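In Praise of the Unfinished Album

Every April my sister telephones to ask whether I have finished the album of her wedding, and every April I tell her it is coming along nicely. It has been coming along nicely for a good while now (she has two children, both at school, and neither of them in the album). I used to feel dreadful about it. These days I put the kettle on and feel rather cheerful, and I'd like to persuade a few of you to feel the same.

I have been making scrapbooks since I could be trusted with the good scissors, and in all that time the hobby has got faster and faster. There are page kits that promise a whole holiday in an evening. There are challenges with a page a day for 57 days, and a badge for your blog if you last the course. My friend Jummai Adeleke did one of these last year and I admired her for it tremendously, but when I asked which page she liked best she had to go and look, and was gone long enough for my tea to get cold.

Now, I'm not against kits! I have a drawer of them, and the Briler spring papers are as pretty as anything I've ever cut up. What I mind is the idea that an album is a job to be got through, and that those of us with boxes of loose photographs under the bed are behind. Behind whom? I have 2,000 prints in those boxes and I am very fond of them as they are, in their packets, with the shop's stickers still on and my mother's handwriting sloping off the corners.

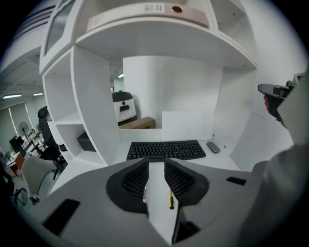

A white desk, seen from low in front.

Part of the trouble is that we see so many finished pages. I go to the Rarden craft fair each spring, and the display tables there are a joy, but I always come home a bit flattened and wanting to throw out all my ribbon. Noman Kakakhel, who used to teach the lettering class, once let me leaf through a book of his at the tea counter, and half the pages had nothing on them but a photograph and a pencil note saying "ask Dad about the boat". I still think about that book more than any of the others. You could feel him in the middle of it, wondering.

A half-made page leaves room for that sort of thing. Last winter I turned up a picture of my aunt in a hat, which I had meant to stick down years ago with a title about the seaside, and my cousin took one look and told me it was a christening. Imagine if I'd got the foam letters on!

I do see the other side. Birthe Ravn wrote to me after my last piece to say that photographs in boxes get damp and forgotten, and that a plain page done today is worth more to the grandchildren than a lovely one that never happens. She has a point, and I have since moved my boxes off the floor. I'd still ask her to leave a page or two open, with the pencil tucked in beside it.

My sister's album has four pages done. I worked on the fifth on Sunday, moved one leaf from the left side to the right, and moved it back before supper.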